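Ladader Demonstration Kit
Controller, recorder software and the Judville street map
Brillon Shop > Training Data > Ladader

$900, one seat, map included
Last updated January 16, 2026

I built the first Ladader for myself. I was trying to train a sidewalk delivery robot to walk a few blocks, cross a street and stop at a door, and I had plenty of model code and almost no examples of anybody doing it properly. So I wired a thumbstick to a recorder, loaded up a simulated downtown and started driving. A lot of evenings later I had 2,000 short drives, a sore thumb and a very long list of things I wanted the tool to do better. This kit is that list, crossed off (mostly!).

What you do with it is simple. You pick a start point in Judville, you get a short written goal, and you drive there from the robot's point of view. Ladader saves the camera view, your stick movement and the goal text together, all on one clock. Let go of the stick, press the big button, and the episode is closed and filed. Press the small button and it's marked as a bad one, which I do more often than I'd like to admit. Then you're straight into the next start point, no menus.

I spend most of my own time at corners. Straight sidewalk is easy to collect and a model gets bored of it fast, but a corner asks for a decision every time, and that's where I want my examples piled up. 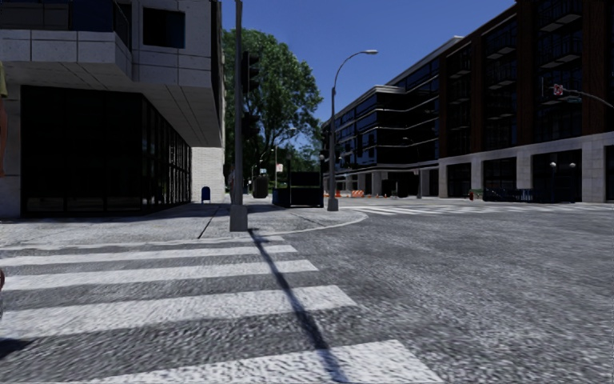
Maite Cantero emailed after a week with the early version and said her policy had learned to stop at every curb and stay there, so could I please add a way to weight the moments when the driver commits to going? She also said that marking those moments by hand afterward was taking longer than the driving, and that she'd happily trade the prettier playback window for a trigger on the controller.

She got her trigger. It's under the left index finger, and you squeeze it when you make up your mind: go, wait, turn, give way. Each squeeze drops a tag in the recording, and the sampler can pull extra training windows from around the tags. It took me a day or so to get the habit, and now I can't drive without it.

Goals and how to word them

Every episode needs a goal, and I'd rather you wrote yours the way you'd text a friend. "Head for the crosswalk and wait on the near side" is great. "Navigate to waypoint B" teaches the language part of your model next to nothing. The kit comes with 300 goals I wrote myself, tied to start points around the map, and you can edit or delete any of them. Some are picky on purpose. A few are vague on purpose too, and you'll see what people do with those when you compare drivers.
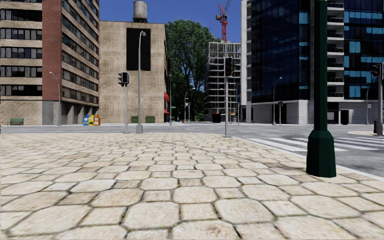
I get more use out of one start point driven many ways than out of a hundred start points driven once. Same spot, same heading, new goal, go again. Open paving like this is perfect for it, with nothing in the way straight ahead and lots of things to name further out. "Keep the dark green pole on your right" gives me one path, "go to the zebra crosswalk past the pole" gives me quite another, and "get over toward the bench" sends the driver off to the far left. The first few meters can look almost identical in the recording, so the model has to read the words to know which drive it's in. If you only collect one goal per place, it'll happily ignore the words and memorize the place. Mine did.

Corrections

My favorite feature, hands down. Load your trained model, let it drive, and keep your thumb near the stick. The moment you push, you're in charge and Ladader starts a correction clip, with a little of the model's own driving kept on the front so you can see what led up to it. Let go and the model has it back. A short session of these is worth far more to me than another long evening of clean drives (and it's more fun, in a white-knuckle sort of way).

The clips are kept in their own folder by default. Mix them in as heavily as you like. I started too heavy and got a robot that swerved for no reason, so go up in small steps.

Sidewalk furniture is good correction country. I'll set the robot off down a long block with things standing near the curb, newspaper boxes, a hydrant, a lamp post, and ask for it to pass with room to spare. Sun and building shadow across the same stretch of pavement make it a better test still.

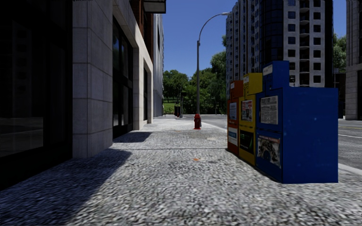

What's in the box

The controller, with thumbstick, two buttons and the index trigger
A six-foot USB cable
License card for the recorder and the Judville map
The 300 starter goals, as a plain text file
A printed quick start that fits on one side of a sheet
Spare stick cap (you'll want it)

What you'll need

A desktop with a decent graphics card. Judville isn't the heaviest map out there, but the recorder is saving while it draws, and a tired laptop will drop frames. Dropped frames get flagged in the episode file, so at least you'll know. Leave yourself plenty of disk space as well. Episodes are saved as ordinary video with a table of stick values next to it, so you can open them without my software if you ever want to.

The Arroyo add-on

Arroyo is the batch replay tool, sold separately. It takes drives you've already recorded and plays them back with changes to the camera: higher, lower, tilted, a wider lens. I wrote it after moving the camera on my own robot and watching a perfectly good model go to pieces. You can set a range and let it run overnight, and it'll render the same drive from every height in the range while keeping your stick values lined up. 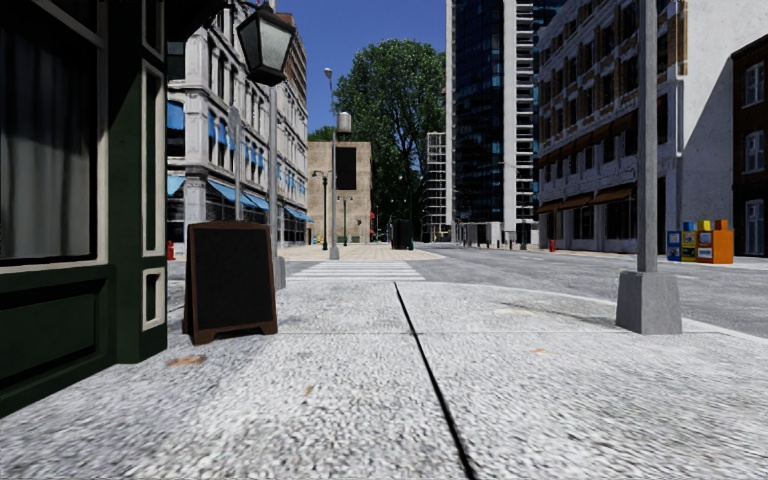 It won't invent new driving, so please don't buy it to make up for a thin set of demonstrations. Drive first. Once you've got a batch you're happy with, Arroyo stretches it over the camera positions you might end up using, and the trigger tags come along too.

Shipping and support

Kits leave the shop within 48 hours of your order. Returns are fine if the controller comes back working. Support is me, by email, and I read everything, including the long ones with log files attached. If you've written a batch of goals you're proud of, send those as well. I'm putting together a second goal pack for September and I'd love to have more than my own phrasing in it.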